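Sarnolum Toy Library, Pilton
Questions about the small figures and sorting sets

Last updated March 9, 2022

What is in a sorting set?

Each set is a zip bag of small soft figures in mixed colours, a few round plastic dishes to sort them onto, and a card with the contents written on it. The standard set has 20 figures. The large set has 30 and is meant for groups and classrooms.

Who are they suitable for?

Children aged three and over. The figures are small enough to be a choking hazard, so we do not lend them to homes where a younger child will be using them, even with an adult at the table. If you have a younger brother or sister in the house, please ask at the desk about the stacking cups or the large animals.

How do I borrow one?

You need to be a member. Membership is per household, and you can join at the desk in Studgate with proof of address. You may have 2 sorting sets out at a time along with your other loans. Childminders can borrow up to 6, but please let us know beforehand so we can put them by.

How long can I keep it?

Three weeks. You can renew once by phone or at the desk, unless another member has asked for the set.

What do children do with them?

Most start by matching colours, putting all the green ones on the green dish and so on. Once that gets too easy you can ask for one figure of each colour on every dish, or make a row and let the child carry on the pattern. Some families use them for counting, and some only ever use them for made-up stories. There is no set of rules in the bag and you do not need one.

Do the figures have to go on the dish of the same colour?

No. The dishes are there to mark out a place, and any figure can go on any of them. Mixing the colours is useful for games such as "put the orange one on the green dish", where the child has to listen for two things at once.

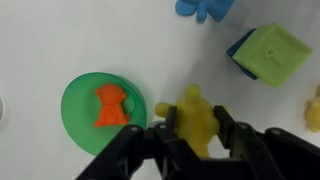
Orange figure on a green dish, with a yellow one beside it.

My child wants to use tweezers or tongs. Is that all right?

Yes. Picking up is good practice for small hands. Use tongs with blunt ends, as sharp metal ones can nick the surface. The figures are easiest to hold around the middle. We do not supply tongs with the sets.

How should I clean them?

Warm water and a little washing-up liquid, then dry them on a tea towel. Please look in the folds and curls, where crumbs tend to collect. Do not put them in the dishwasher, and do not boil them. The dishes can be washed in the same way. Everything must be fully dry before it goes back in the bag.

The figures feel sticky. Are they damaged?

Probably not. Soft figures pick up dust and grease from hands and can feel tacky after a lot of use. A wash normally sorts it out. If one still feels sticky after it has dried, leave it out of the bag and hand it in separately so that we can check it.

What if we lose one?

Tell us when you bring the set back. There is no charge for the odd missing figure. We keep a box of spares and will make up the number, though it may not be the same shape or colour. A lost dish costs 30p.

Can I keep them on a windowsill?

Better not. Strong sun fades the brighter colours, and the dishes can warp if they get hot.

Can I donate figures of our own?

Yes, if they are clean and in one piece. We cannot take anything with batteries or loose parts. Hand them in at the desk and Wanting Jin will go through them before they are added to a set. The next full check of all the sets is in May, and no sorting sets will be lent out that week.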